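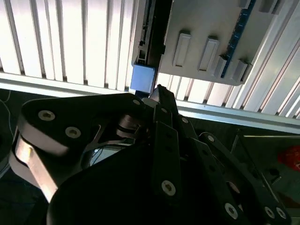
Two songs recorded in different rooms, how do I make them sit together on one release?

Posted by Lerato Sithole in Home Recording, November 16, 2018

My band (two guitars, bass, drums, one main singer and everybody on backing vocals) is putting out a two-track single. We recorded the first song, Gunby, at a proper studio over a weekend. The second one, Solholm, we did ourselves in our drummer's front room a few months later. I like both of them on their own. When I play one after the other they sound like two different bands.

Gunby is bright and dry and the drums are very close. Solholm is softer, has more room on everything, and the vocal is quieter in the mix. It also sounds a lot quieter overall even though the meters on both go nearly to the top. If I turn Solholm up to match, it clips.

What I have to work with:

Gunby - only the finished stereo mix. The studio has closed and we never asked for the separate tracks, which I now regret.
Solholm - everything, 42 tracks including a lot of doubled vocals and some tambourine we will probably drop.

We're having 200 cassettes made with one song on each side, plus the downloads. There is a little money left, enough to pay somebody to master it if that would fix the problem. I'd like it finished before December because we have a show then and want to sell tapes at it.

Should I be trying to remix Solholm to sound like Gunby, or will mastering take care of this? And does it matter as much if they're on opposite sides of a tape? I'm using basic software with the EQ and compressor that came with it. I don't own monitors, just headphones and a home stereo.

Kamarul Nugroho

Remix Solholm first. Mastering can even out the level and the overall tone of two songs, but it can't do much about a vocal that is too low or a room sound that's already on the drums. You have the tracks for one of them, so do the work there.

I would go in this order.

Put the Gunby mix into the Solholm session on its own track, and make sure it doesn't go through anything you have on the main output. Turn Gunby DOWN until it seems as loud as Solholm. Do this by ear, with the meters out of sight if you can. It's a finished studio mix and it has almost certainly been limited already, so its average level is much higher than yours even though the peaks look the same. That is why Solholm clips when you push it. Until the two are at the same apparent level you can't judge anything else, because the louder one always seems better and brighter.

Then do the vocal. Switch between the two songs during a verse, then during a chorus, and bring your singer up until the distance from the band feels similar. I'd expect this to fix a good part of what's bothering you. With a lot of doubles, try muting all of them and adding back only the ones you miss.

Next, the drums. If you used room mics, pull them down and lean on the close mics. If the drums were recorded with only one or two mics across the room, you're stuck with most of that sound, and I would leave it alone. Trying to dry out a roomy recording with gates usually makes the cymbals chop off in an ugly way.

Leave the brightness for last. A small lift in the top on the guitars and vocal, not on the whole mix. Check for low rumble too. Front rooms pick up a lot from the street and the floor, and it eats up headroom without you hearing it on headphones. A high-pass filter at 70 Hz on the guitars and vocals is a safe starting point. Leave the kick and bass out of that.

Don't put a limiter on the main output when you export. Leave the peaks about where they fall as long as nothing clips, export at the same sample rate you recorded at, 24 bit, and send that to whoever masters it. Send Gunby as you have it and tell them it's the only version. Ask whether the studio sent you an unlimited mix along with the final one. Sometimes it's sitting in the same folder or an old email and people forget.

For checking, the home stereo is fine. You know how records sound on it.

Mawar Lau

personally I wouldn't bother, loads of singles have a b side that sounds completely different, it's part of the fun. with a tape people have to turn it over anyway so there's a gap. just turn the quiet one up a bit

Izzati Goh

I agree with most of what Kamarul wrote, but I'll add something on the cassette side, having done three small runs of tapes.

Mawar is right that the flip helps. Nobody hears the end of one song run straight into the start of the other. What they do notice is having to reach for the volume, so the level is worth getting right even if the tone stays different. On the download the songs will play back to back and you'll hear it more.

Ask the duplicator how they set levels before you send anything. Some set each side separately, which would help you. Some take the whole program and set one level from the loudest point, in which case a quiet side B stays quiet and you hear more hiss on it. It's a short email and the answer changes what you need to send.

Tape also doesn't like a lot of very high, sharp sound. If you brighten Solholm, watch the S sounds on the vocal and the tambourine. They can turn to a kind of splatter on cassette when they were fine on the file. I had a shaker ruin one whole side of ours. If you were going to drop the tambourine anyway, drop it.

On timing, ask for a test copy and leave 5 days to listen to it and send changes. Play it on the worst deck you can find as well as a good one. If the duplicator can't fit in a test copy before your show, I'd rather have fewer tapes checked than the full order unchecked, but that's up to you.

And yes, pay for mastering if you have the money. Use the same person for both songs, in one go, and say it's for cassette and download so they can make two versions if needed.

Lerato Sithole

Thanks, all. I found the old emails and there is a second Gunby file with "no lim" in the name that I never opened. It's a lot quieter and much closer to ours in level. The vocal on Solholm is up now and all but two of the doubles are muted. Still roomy, but we had one mic over the kit so that stays. Have written to the duplicator about the sides and am waiting to hear.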